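门扇的编号写在上冒头内侧,用铅笔,字很小。西蒙娜·桑帕约(Simone Sampaio)把它抄在验收单的第一栏:C-2。抄完之后她把单子翻过来,垫在膝盖上,又看了一遍任务书。

任务书只有一页,由阿斯蒙特(Asmont)门窗检测所签发,委托方一栏填的是莱斯托雷罗(Lestorero)公寓业主会。内容是对一扇白框大玻璃门做安装后复核,项目包括垂直度、对角线差、框扇搭接、启闭力和玻璃表面状态。任务书末尾另有一行手写的附注:住户反映三月以后夜间有响声,请一并查明。

附注没有说是什么响声。

她三点刚过到的公寓,钥匙由业主会留在门厅的信箱里。屋里没有人住,至少目前没有。墙是浅黄色的,里侧是一排米色的板面,板与板之间留着竖缝,缝很深,从门口看过去是黑的。她不确定那是柜子还是墙板,任务书上也没有要求确定。

她先量门洞。洞口净宽取上、中、下三处,最大值1,882毫米,出现在下口。上口和中间都略小,差值在允许范围以内。她把钢卷尺收回去,又拉出来,把下口重新量了一次,读数没有变。

按阿斯蒙特的作业规程,同一尺寸量两次即可,两次一致就不再量第三次。规程是戈塔姆(Gautam)编的。戈塔姆在检测所干了许多年,退休前把所有口头习惯都写成了条文,包括铅笔的硬度和手电筒的持握高度。条文的语气一律是陈述句。西蒙娜入所的第一个月背过其中的大部分,后来忘掉了一些,剩下的已经分不清是条文还是她自己的习惯。

## 一、静态项目

垂直度用两米靠尺测。左侧框立面偏差在限值内,右侧框立面偏差也在限值内,但两侧偏的方向一致,都向室内倾。这种情况单看任何一侧都算合格,合起来看,整樘门像是被人从外面轻轻推过一下,再没有回去。

她在备注栏写:两侧同向内倾,量值均未超限。

对角线差需要两个人,或者一个人加一枚磁座。她用的是磁座,把尺头固定在上角,自己蹲下去读下角。蹲下来以后,玻璃里的光换了位置。窗在另一头,亮得发白,映到玻璃上就成了一层灰蓝的底色,站着的时候只占上面一截,蹲着的时候整面都是。她侧过头避开反光,读完数,站起来,把磁座换到另一个角。

两条对角线的差值合格。

框扇搭接量用深度尺测,沿扇的四边各取若干点。开启侧的搭接从上往下逐渐变小,到下角又恢复。她在草图上把这条边画成一条略弯的线,弯的程度夸大了许多倍,旁边注明“示意,不按比例”。戈塔姆的条文规定,凡夸大处均须注明,否则后来的人会照着图去修一扇没有弯的门。

门扇的高度任务书没有要求复核。她还是拿卷尺碰了一下活动的小扇,1,516毫米,和厂家铭牌上的规格对得上。铭牌贴在小扇的侧边,普雷里科(Prerico)出品,字迹清楚,批次号完整。

普雷里科的门她测过很多。型材壁厚稳定,转角组装得好,问题一般出在安装上,也就是出在厂家以外的人手里。检测所里有个不成文的说法,说普雷里科的门只会因为房子出毛病。她没有把这句话写进过任何报告。

静态项目到此做完。她在表格里逐项打勾,勾都打在格子的左半边,右半边留给复核人。今天没有复核人。

## 二、玻璃表面

表面状态按条文分三个距离观察:两米、半米、手边。

两米处看不出什么。玻璃面积大,反光强,白框在高处成了一条很亮的带子,亮得压过了玻璃本身。她等了一会儿,等外面的云走过去,再看,还是看不出什么。

半米处,她看到室内侧有一片擦拭过的痕迹,弧形的,由左下往右上,擦的人应该用的是右手。痕迹不算缺陷,不记。

手边的一次要打着手电筒看。光从侧面贴着玻璃走,任何凸起都会拖出影子来。她从底部开始,一掌宽一掌宽地往上移。到齐腰高的地方,光里出现了几个很浅的点,排成一小段弧。她换了角度,点还在。她用棉布擦,点也还在。她到另一侧去擦,点没有了。

在室外侧。

她在玻璃分布图上标出位置,写:室外侧附着物,可清除,已清除,非缺陷。写到“已清除”时停了一下,条文里有一条,说附着物应先拍照后清除。她把这三个字留着,在后面补上:清除前未留影像,检测人疏漏。然后签了名字的首字母。

扣分项她一向自己记。别人来记,写法会不一样。

## 三、动态项目

启闭力用测力计钩住执手,匀速拉,取峰值。门启动的一瞬间读数偏高,之后平稳。连做几遍,峰值一遍比一遍低,最后停在一个数上不再降。常见的原因是密封条久压粘连,拉开几次就松了。也就是说,这扇门有一段时间没有被开过。

这与附注有出入。住户反映夜间有响声,而门长期不开。

她把单子翻到背面,按时间顺序列了已知的情况:门在冬天装好;响声在三月以后;密封条粘连;两侧框同向内倾;开启侧的搭接中段偏小。列完之后在中间三条旁边画了一道竖线,没有写理由。

撑挡和合页都查了,紧固件没有松动。她用手抵住竖框,在齐肩的高度上慢慢加力,松开,再加力。框没有声音。她换到下角,手掌悬着,离地面一点距离,感觉缝里有没有风。 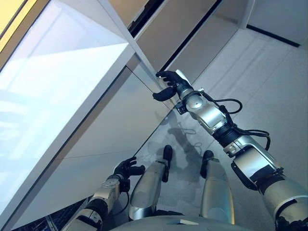 ## 四、关于响声

条文对响声只有一句:响声由检测人在现场听取,听不到的,写听不到。

戈塔姆当年为这一句和人争过。所里有人主张加一段,列出可能的原因供检测人参考,温差、风压、结构沉降,都是教科书里有的。戈塔姆不同意。他的意见是,只要列了原因,检测人就会从里面挑一个写上去,而门还在那里响。争到最后,条文维持了一句,附录里也没有补。

西蒙娜关掉手电筒,坐在地上,背靠着那排米色的板。她把表放在膝盖旁边。任务书写的是夜间,检测所的工作时间到六点为止,这里面差了几个小时,没有任何条文规定这几个小时归谁。

四点以后外面的光开始变。玻璃里的灰蓝退下去一层,浅黄的墙从角落里显出来,先是一条,后来宽一些。她没有动。板缝里很安静,楼上有人走过,拖鞋的声音从一头到另一头,停了,又走回来。她在单子上记:四点二十分,楼上脚步,与门无关。

五点,水管。与门无关。

五点过后一段时间没有可记的。她把前面的数据重新核了一遍,发现上口宽度的单位漏写了,补上。又发现小扇高度填在了“其他”一栏,而“其他”一栏的说明是“仅限任务书要求之外且影响结论者”。1,516毫米不影响任何结论。她想把它划掉,划线的笔已经落下去了,又提起来,在旁边写:保留。

快到六点时,室外的温度开始往下走。她没有带温度计,是从膝盖知道的。

响声就在这个时候来了。很轻,一下,从开启侧的中段发出,听上去像是有人用指节在木头上碰了碰。间隔了一会儿,又是一下,位置略低。她把手掌贴到竖框上,第三下从掌心里过去,能感觉到,但几乎听不见了。

她没有把手拿开。

原因并不难推。两侧框内倾,扇被迫跟着框走,中段搭接不足,密封条在那一段受力不匀,粘住了。白天晒热,型材伸长;入夜收缩,粘着的地方一点一点挣开。每挣开一点,就响一下。三月以后日夜温差变大,响得也就多了。门如果经常开关,密封条不会粘,也就不会响。响声说明的是房间没有人用。

以上每一句她都能在教科书里找到依据。她把它们在脑子里排好,字数大约够填满整个备注栏,然后想到了戈塔姆那一句。

她写:六时前,现场听到响声三次,位于开启侧中段,由上而下。手触有感。

再往下空了一行。

她又写:建议调整两侧框垂直度,更换开启侧密封条。建议住户每日开启一次。

最后一条按规定不该写。检测所只对门提建议,不对住户提建议。她看了一会儿,没有划掉,也没有写“保留”。

## 五、离场

离场时应恢复现场原状。磁座、靠尺、深度尺、测力计,依次装箱,箱内的位置是固定的,少一件就会有一个凹槽空着。凹槽没有空的。棉布单独装袋,袋口折两折。

她把门关上,执手归位,关到底的时候密封条被压下去,发出一点气声。这个声音是正常的,条文里有,归在“启闭过程正常声响”一类。

钥匙放回信箱以前,她在门厅给检测所打了电话。值班的人问C-2做完了没有,她说做完了。问有没有不合格项,她说没有。问附注怎么回,她说听到了,写在单子上了。

“住户是谁?”值班的人问,“回函要填。”

她翻到任务书那一页。委托方一栏是业主会,住户一栏空着。反映响声的人没有留名字,也没有留房号,附注的笔迹和签发人的笔迹不一样,斜得厉害,“夜间”两个字写得比别的字大。

她说:“先空着。”

值班的人说空着不行,系统过不去。她想了想,说那就填业主会转。对方敲了一阵键盘,说可以了。

她挂了电话,却没有马上走。信箱的口子很窄,钥匙要竖着才能放进去。她拿着钥匙站了一会儿,又上了楼,把C-2打开,开到最大,停住,数了几秒钟,再关上。

启闭力没有测。她在验收单上加了一行,时间写的是六点四十分,项目一栏写“开启”,结果一栏写“一次”。检测所下班以后的记录无效,这一行将来会被归档的人划掉。

楼上的拖鞋又走了一趟。她把单子夹进板夹,下楼,把钥匙投进信箱。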